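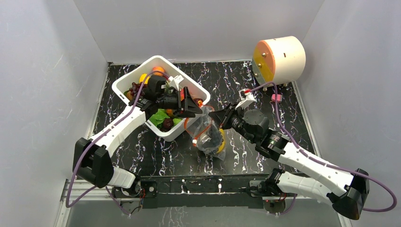 Week 2 notes - two-arm cells, good practice
Shewit Moges, typed up from Thursday's session, May 17, 2018. Room 201

Slides to follow. Read the Pop handout first if you missed January, I won't go over single-arm stops again.

Who owns the space
Two arms, one table, so split it on paper before you write any motion. Left zone, right zone, shared zone. Basket and bag both count as shared if both grippers can get to them. Only one arm moves in the shared zone unless the task is a handover, and then it gets its own line in the risk sheet. Half of last year's sheets had "both arms" written in every box. Marked down.

An arm standing still is still an obstacle. It keeps its claim on the zone until it is back at its park pose. Waiting with the gripper closed on something is not parked.

Cables
Loops are fine, loose loops are not. Run both arms slowly through full reach before the first powered job of the day and watch the cable the whole way, wrist and shoulder especially. Looking for: snagging on a basket rim, going tight at the elbow, dropping onto the table near a conector. If you add a clip, write it in the log. If you take one off, same.

Base and crossbar
Check bolts by hand, power off. Both ends. Do not lean on the bar to see into the cell (Wondimu has asked for this three times now).

Handling soft stuff
Bags are worse than boxes. A bag gives, so grip force readings tell you very little. Hold near the top edge, keep the zip clear of the finger tips, lift a little, wait, then move. With fruit, real or artificial, start at the lowest force that holds and go up from there. Don't tune on an orange and then assume grapes.

Speed limit for teaching mode in our cells is 530 mm/s at the wrist. This is a house rule, not out of a standard, so don't cite it as one in the report. Cite the standard you used with its year, and say which clause.

Stops
- test the stop button before the session, every session
- one person on the button, does nothing else
- hands out before power on, say it out loud
- after a stop, clear the cause, then reset. not the other way round

Small things on the table
Anything not in the task comes out or goes in the risk sheet as a fixed item. Containers at the back count too, mark there position.

For next time
Zone drawing for your own cell, one page, by hand is ok. Groups on Erar and Enau swap drawings and mark each other's. Questions to me or Selamawit Bogale, not to the lab desk.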